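We are looking for people to help the Rukbridge Baseball Club in the coming season. There are 4 coaching places, and also a call for players who want to try out for our new second team. Please read all of the page before you write to us, because the conditions are not the same for each place.

## Who we are

Rukbridge plays in the Caron Valley League, which is an amateur league for adults. We have one team at the moment. Last season we finished in the fifth place, and we lost many games in the last two innings. Our pitchers were tired and we did not have enough of them. This is the main reason for the second team. We want that a young pitcher can throw real innings against real hitters, and does not sit on the bench until August.

The second team will play under the name Rukbridge Grirdale, as its home field is the one in Grirdale, behind the old bus depot. The field has a good infield and a poor outfield. The left side stays soft after rain and you must be careful with your ankles there. The town has promised new soil, but we do not know the date.

## The coaching places

**Pitching coach (second team).** You will work with seven pitchers, most of them between 18 and 23 years old. You should know how to plan a throwing program for the winter, and how to keep a record of pitches for each person. We do not ask for a certificate. We ask that you have coached pitchers before, at any level, for at least 2 seasons. We follow a fixed pitch limit in this club and the coach may not change it, even in a close game.

**Hitting coach (both teams).** This one is the biggest job. There are three evening practices each week from April, and the indoor cage from December until the field is open. We have one pitching machine, which is old but throws strikes. You should be comfortable to throw batting practice by yourself for a long time. A left-handed person would be very welcome, as we see many left-handed pitchers in this league and our hitters have trouble with them.

**Catching coach (part time).** One evening each week, and the games if you can. Our first catcher, Benjie Barredo, will help you with the younger ones. He is a patient teacher but he is also playing every game and he cannot do both things well. The work is mostly blocking, footwork for the throw to second base, and how to speak with the umpire in a polite way.

**Base running and outfield coach (part time).** You will stand at first base during the games of the second team. For this place we accept also a person who has played and has never coached. Sneha Sisodia, who has this job with the first team, will train you during the first month.

## What we pay

We are a small club and I prefer to say this clearly. The pitching coach and the hitting coach receive a monthly payment from March to September, and you will be told the amount in the first phone call. The two part-time coaches receive travel money and a payment for each game. All coaches receive a club jacket, two shirts and a cap. If you live far from Rukbridge, we can help you to find a room, but we cannot pay the rent.

There is no payment for players. Players of the second team pay half of the normal membership fee in their first year, and the club gives the helmets, the balls and the catcher's equipment. You bring your own glove and your own shoes. Metal spikes are permitted on the Rukbridge field and are not permitted in Grirdale.
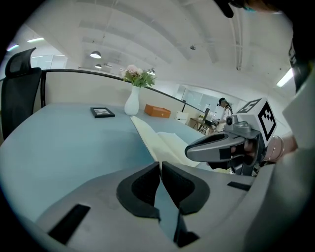

*Page last changed: November, by Nisha Thakur*

## Players for the second team

You may come to the tryouts if you are 17 or older on the first day of the season. Men and women play together in our league. It is not necessary that you have played in a club before, but you must be able to throw from third base to first base in the air, and to catch a normal fly ball. If you come from softball or cricket, please come also. Two of our best fielders started with cricket, and they needed only one spring to learn the rest.

The tryouts are in the Turnari Sports Hall, as the fields are closed in winter. Doors open at 9:30 in the morning and we begin at 10. Please eat something before. The day goes like this:

- warm-up and easy throwing
- ground balls, in small groups
- hitting in the cage, two rounds for each person
- pitchers and catchers stay longer, until almost 3 in the afternoon
- a short talk with one of the coaches

The floor of the hall is hard, so wear indoor shoes with a clean sole. The hall manager is strict about this and he has sent people home in the past. Parking is free on the north side. If you come by bus, the stop is called Turnari Bridge and it is a walk of five minutes.

If you are a pitcher and you have had pain in the arm or the shoulder this year, tell us before the tryouts. You will not lose your chance. We will look at you without throwing and decide together with you when you can start.

We give an answer to every player within 7 days, by e-mail, also when the answer is no. A player who is not selected can practice with us until the end of spring and try again in May, when some places normally become free.

## How to apply for a coaching place

Send us a letter of one page and a list of the teams where you have coached or played. It can be a simple list with the years. Please add the name and phone number of one person who has seen you coach. If you apply for the base running place and you have never coached, the name of a former coach or teammate is fine.

In the letter we would like to read:

1. which place you want, and if you would accept another one
2. which evenings you are free from April
3. what you would do in the first practice with a group that does not know you

The third point is the important one for us. Do not write what you think we want to hear. We had last year a very nice letter with many big words, and after it we still did not know what the person would do on the field.

Rekha Dixit reads all the letters for coaching. She is the manager of the first team and she will call you if she wants to meet you. The meeting takes one hour, and after it you will lead a short practice with some of our players. Bring clothes for this.

Letters in English are preferred. If your English is not strong, write simply and do not worry, mine was learned late too.

## Questions

For the coaching places, write to Rekha Dixit at the club office. For the tryouts, write to Madhu Pandey, who makes the list of names and groups. Please put your position in the subject line, and also say if you throw with the right or the left hand. For the membership fee and the jackets, ask Nisha Thakur.

The office telephone is answered in the evening, from 6 to 8. At other hours you can leave a message, but speak slowly with your number, the machine has a bad sound.

Coaching letters must arrive before the end of December. For the tryouts you can put your name on the list until the evening before. We cannot accept people who come to the door without a name on the list, because the hall permits only a fixed number of persons inside.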